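I've been keeping score at Semden home games for longer than I'd like to admit, and this is the folder where it finally all lives. It's plain CSV, one row per thing that happened on the pitch, and you're welcome to it.

# Semden substitutes log

If you follow the club you'll know the argument. Do our late subs change games, or do we just remember the ones who score? I got sick of having it at the pub from memory, so I went back through my notebooks and typed the lot up. Took me most of October and a fair bit of colour-coded paper.

## What's in it

- `matches.csv` – 317 matches, league and cup, with the date, opponent, ground and final score
- `subs.csv` – 1062 substitutions, Semden players only (sorry, Bekis fans)
- `touches.csv` – 2613 first touches and shots by players who came off the bench
- `names.csv` – spellings, because half my notebooks say one thing and the programme says another

The columns in `subs.csv` are `match_id`, `minute`, `player_off`, `player_on`, `score_then` and `reason`. The last one is my own guess from the stand, so treat it kindly. I only use four values: `tired`, `hurt`, `tactical` and `no idea`. There's a lot of `no idea`.
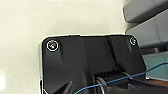

*Pale floor, grey furniture and a bit of teal.*

## Things that will trip you up

Stoppage time is written as `90+3`, not `93`, so your spreadsheet may decide it's text. Cup ties that went to extra time just carry on to 120, and I haven't split them out.

Matches at the old Drarkimside ground have a `D` on the end of the `match_id`. The scoreboard clock there ran slow for a whole season and I was writing minutes down off it like a goose, so anything in that batch could be a minute or two early. I've fixed the ones where the club's report gave a time – the rest are as I wrote them.

Double and triple changes get one row each with the same minute. If you want to know who replaced whom in a triple change, well, so do I. I matched them by position and hoped.

There are 11 matches I missed completely. Guilan Shi lent me her notes for most of those, and they're marked `GS` in the source column. She's neater than me, so trust them more!
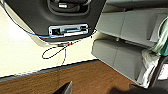
Peiyu Fu wrote to me after the first upload that I'd been far too generous with `tactical`, and that any winger coming off after the 80th minute at two goals up is wasting time and should have a value of its own. Fair point. I've started a `clock` value in the newer rows but haven't gone back over the old ones, and I'd love a hand if anyone's keen.

## Changes

**Feb 16, 2021** – Fixed the Yin away game, which had the two halves swapped. Added Mingxuan Jiang's corrections to `names.csv`. Took out a sub I'd entered twice.

**Before that** – mostly typos, and one match where I'd given Bekis our goal.

## Using it

Do what you like with it: charts, blog posts, settling bets. A mention would be nice but I won't chase you. If you find a mistake, open an issue with the `match_id` and tell me where you got the right answer from, even if it's just your dad's memory. Braulio Solís is looking after the merging while I'm typing up the women's side, which will go in its own folder with the same columns.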